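**Lomach two-arm bench cell, long-term review**
Feb 18, 2021

I've been running the Lomach cell on tidy-up work since September. The question I was asked to answer is narrow: can it take over sorting small supplies at the end of a shift, the job somebody on our floor still does by hand. Price and financing are covered in Celeste Saavedra's write-up and I won't repeat them.

The hardware is two black arms with two-finger grippers, a bench with a metal surround, and the Mireck control software. Setup took 3 days. Most of that went into calibration, and most of the calibration went into one arm whose wrist offset had been entered with the wrong sign. The manual has the correct procedure in an appendix. It should be in chapter one.

The standard task is tape rolls and desk items into plastic baskets, sorted by type. Tape is a fair test object. It is rigid, it has a hole to hook a finger through, and it can be gripped by the rim or across the full width if the jaws open far enough. Stacked rolls are harder. The software has to decide that two rolls are two things, and on a close color match it sometimes doesn't. 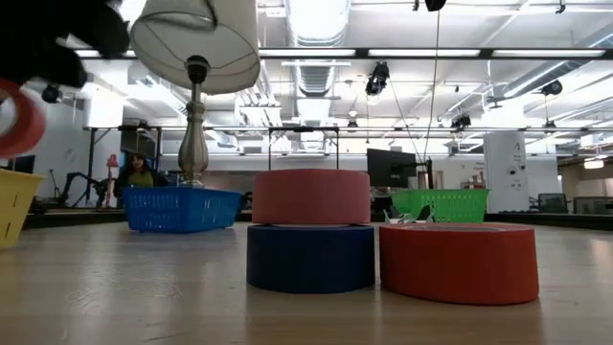

Joyce Kioko: We had the same stacking trouble on a Benítez single-arm unit, and raising the approach height fixed most of it. It costs you cycle time. I'd also want to know how yours does with a full basket, because ours kept pushing items in on top until they slid back out.

Full baskets are a weak point with Lomach as well. The cell has no idea of fill level beyond a count you type in yourself. I set the count low and empty the baskets more often than I'd like.

I logged 281 picks on rolls of tape before changing any defaults. Single rolls lying flat were reliable enough that I stopped watching them. Grips across the rim were better than grips through the core, and the planner picks the rim by default, so leave that setting alone. Failures were mostly late releases: the fingers open, the roll stays on one of them for a moment, and it lands on the basket edge. A softer finger pad helped. The Cuvstead pads fit with the stock screws.

Small metal parts are another matter. Binder clips sit low and present a different shape depending on which way the handles fall. The gripper has to come down almost to the wood, and the force limit then trips on contact with the table. Loosening the limit gets more clips and more scraped fingertips. I settled on two retries, then skip and flag. 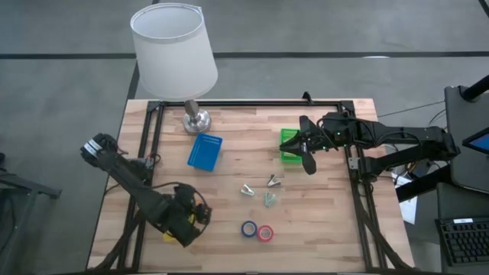
*Tape and binder clips on the bench, Lomach cell, both arms.*

Speed: slower than a person, by a wide margin. For unattended work after hours that is acceptable. During the day it occupies a bench that somebody could be using.

The two arms rarely work at the same time. Mireck reserves the shared zone over the middle of the bench for one arm and parks the other -- a safe choice, and it throws away much of the reason for buying two. Javiera Fuentealba has a patch that splits the zone front to back. I have not tested it.

Would it do household chores? Clearing a desk into bins, yes, if the desk is in a fixed place and the bins don't move. Folding, wiping and anything with a drawer are outside what I could get out of it.

**Good:** solid arms, sensible default grips, readable logs.
**Bad:** small metal parts, no fill sensing, poor sharing of the work zone.
**Buy:** for repetitive sorting of medium-size rigid items. For mixed small hardware, wait for the next gripper revision.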